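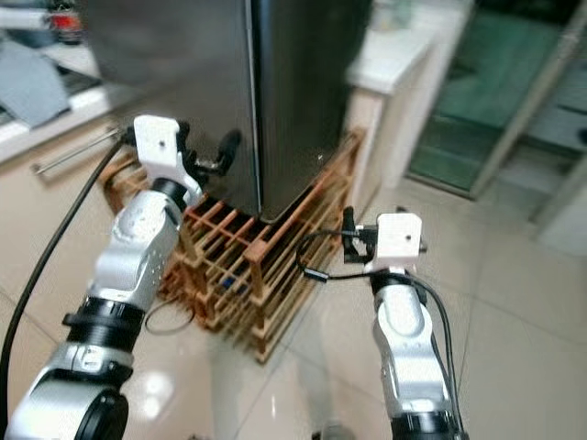

Is a slatted wooden rack sturdy enough to live in a working kitchen?

Mine has been, and I'm rough on things. Keep the heavy stuff on the bottom tier and give it a level floor, and it should stay put.

The Majali slatted rack: six months on

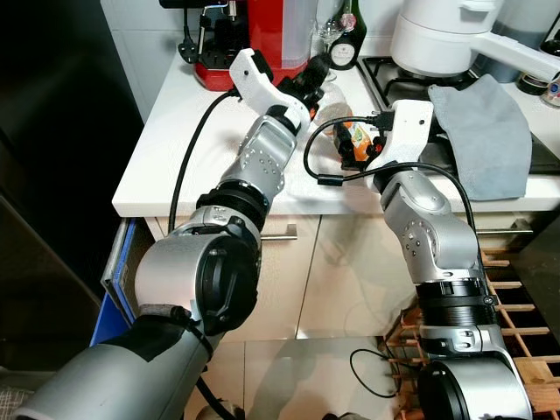 Review by Despina Panagiotou
Filed under Kitchen storage | Small spaces

I wanted somewhere to put the things that never have a home - onions, potatoes, the good colander, a bag of rice too big for any cabinet. Our kitchen has cream cabinets with long bar handles and a decent stretch of white countertop, but the counter fills up fast. The red appliance with the water tank has its permanent spot against the tile, the white electric pot tends to wander over to the stove, and there is always a glass or a bottle somewhere near the back. Floor storage was the only way left to go.

So, the Majali! It's wood, a warm orange-brown, all crossing slats, and the tiers stack on top of one another. I love the color. Next to a dark refrigerator and beige cabinets it looks so much better than the wire thing we had before (which squeaked, and left grid marks in the tomatoes).

Putting it together took me two evenings, mostly my own fault for starting after dinner. The slats come loose and you slot them crosswise, and the instructions are one folded sheet with tiny drawings. My neighbor Walid Bataineh came over for the second evening and spotted that I had two of the side pieces upside down. Once those were turned around the rest went quickly, and it hasn't wobbled since.

What I like most is the air. Potatoes keep nearly twice as long in it as they did in a closed drawer, and I can see what I have before I go shopping. It's also light enough to drag out when I sweep, once the rice is off.

A few gripes. Small things slip between the slats and settle low down inside, so don't use it for clothespins or loose garlic. Dusting is fiddly - I use an old paintbrush. And the wood arrives with a rough edge here and there, so have some fine sandpaper ready. I went over 12 of the slats before I was happy.

I did look at the Zundo, the metal one, and it probably holds more. But it's wider, and it felt cold and shop-like to me. If you store a lot of cans it may suit you better.

Would I buy the Majali again? In a heartbeat, and I'm already eyeing a second one for the hallway, for shoes. Jad Issa asked in the comments on my last review whether it can take a coat of oil. I haven't tried it yet, but I plan to test some on the underside of the bottom tier in November and will add a note here when I do.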